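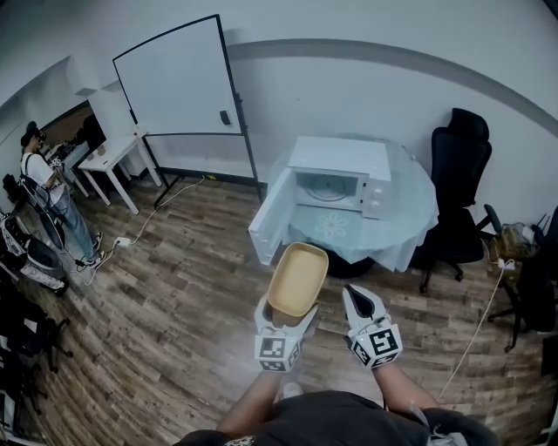

The tan tray in front of the microwave, door open, on the round table.

I have had the same white microwave for 6 years. It has two knobs and a glass plate that turns, and it sits on a round table with a pale blue cloth over it. In August the oven in our building's shared kitchen broke, and since then I have cooked most of my dinners in the microwave. A few people asked how that works, so I am writing it down.

The container matters more than the recipe. I had been using deep bowls, and everything came out hot at the edges and cold in the middle. Hanna Hnatiuk from the second floor told me to go shallow. I switched to a beige rectangular tray with rounded corners and it made a clear difference with rice and potatoes. Soup still goes in a bowl.

Rectangular has one problem. If the corners reach past the glass plate they can hit the wall, and then the plate stops turning while the motor keeps trying. Put the tray in empty and run it for a few seconds with a cup of water in it. If it makes a full turn without knocking, you are fine. I took a bigger tray back to the store in Brollton for this reason. They gave me store credit, which I spent on dish towels.

What I make most often is potatoes. I cut up 500 grams, small, and put them in the tray with a little water, salt and a loose cover. High power until a fork goes in, stirring once. Butter after. Deolinda Gouveia puts vinegar on hers and I have started doing that too.

Leftover rice gets a spoonful of water and a damp paper towel. Fish I do at medium and I check it early. I tried eggs twice and I am not going to try them again.

The cloth. My sister thinks a tablecloth under a microwave is a bad idea, and I understand why, but it has not slipped so far. It has a faint flower pattern on the front and it hides the table, which has water rings all over it. I keep it pulled away from the vents and wash it when there is a spill. It came from a market stall for 40 percent off.

The table is a good height for this. When the microwave was on top of the refrigerator I was lifting hot food down from above my face, and I burned my wrist that way last winter. Now I can see what I am doing. The door swings to the left, so I leave that side of the table clear and set hot things down on the right, on a folded towel.

Cleaning is a bowl of water with lemon in it, run until it steams up, then a wipe. The glass plate goes in the sink. I do this more often than I used to.

The building says the oven part is on order from Vulten. Tiago Paiva called them again and got the same answer. If it ever gets fixed I want to make bread first. Next time I will write up the lentils, which still need work.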